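Eleven years of Lamance, and she still hasn't met him

The woman behind Skekska, the longest running Lamance fan blog still going, doesn't want her name on this. Her mum reads the internet now. Fair enough.

We talked over the phone, teatime, her end full of washing up noises. She'd agreed to half an hour. We got nearly two.

For anyone who's wandered in from elsewhere: Lamance, the band, three albums and a long sulk. Skekska started as a place to moan about the sulk. Then the singer did that one film, the readers poured in, and she was suddenly writing posts at six in the morning before work about a man's coat.

"The coat was a real thing," she says. "People forget. There was a week when I got 1000 comments about whether it was the same coat from the Stomholm tour or a new one. I had a job! I was at the job, typing about buttons."

Was it the same coat?

"It was the same coat. I will die saying it."

How it started

With a rant, mostly. She'd bought tickets for a show at Pirihi, the little seaside festival, and the band pulled out the night before. No refund on the coach. She wrote it all up, very cross, and went to bed. By morning there were 11 replies from people who'd been on the same coach list.

"I thought, oh, there are more of us. That was it really. I never had a plan. The header was done in whatever was free on my computer and it's still crooked. People get upset when I say I'll fix it."

She posted every day for the first two years. Proper daily, Christmas included. What on earth was there to say every day about a band doing nothing?

"Haircuts. Rumours of haircuts. Somebody's cousin saw the drummer buying a lamp. I did four posts on the lamp." A pause, a tap running. "They were good posts, I reread one the other week. I was funnier when I was tired."

The book

Yes, there was a book. The best of the blog, printed up by a firm she found in the back of a magazine, sold from her kitchen. 137 copies went in the first month and she hand wrote every envelope. Then her wrist packed in and she switched to labels, and got complaints.

"One girl wrote to say the label felt cold. I sent her a postcard. I've still got a box of the books in the hall, if anyone wants one. The cover's peeling off some of them, I'd knock a bit off."

She won't do a second. Too much of the later stuff was her and the readers chatting in the comments, and it doesn't work on paper, she says, you had to be there and slightly giddy.

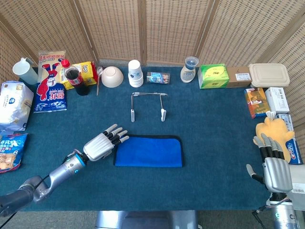 Falling out, making up

There was the bad patch. May, four years back, when a rival site ran a list of everywhere the singer had been seen shopping, with street names. Skekska readers wanted her to link it. She wouldn't, and wrote a long post saying why, and a good chunk of them left in a huff.

"I lost roughly a third. It was horrible. I'd log on and it would just be quiet. But I'd spent years making jokes about being a stalker and here was somebody doing it with a map. I felt a bit sick about my own jokes, if you want the truth."

She took some of the old posts down after that. Not many. The coat ones stayed.

Some of the leavers came back when the third album was announced. One sent an apology in verse, which she put in the sidebar for a month. It didn't scan.

Has he ever seen it?

Everybody asks. She doesn't know. There was an email once, no name, just said "it was the same coat", from an adress she didn't recognise. She's choosing to believe. Her sister reckons it was her sister.

"I dont want to meet him, though. I had the chance, there was a signing at Stomholm and I got as far as the queue. Then I went and had soup. What would I say? Hello, I've written more about you than I've written to my own family?"

Posts are down to one a week now, sometimes less. She's watching other things. She's got a soft spot for a baking programme that she won't let me name in case the readers find out and she has to cover it.

And if Lamance call it a day for good?

"Then I'll do a post about it. Then probably one about what they were all wearing when they said it." The tap goes off. "Look, I've got to get these potatoes on. Was that enough? Put in the bit about the coat."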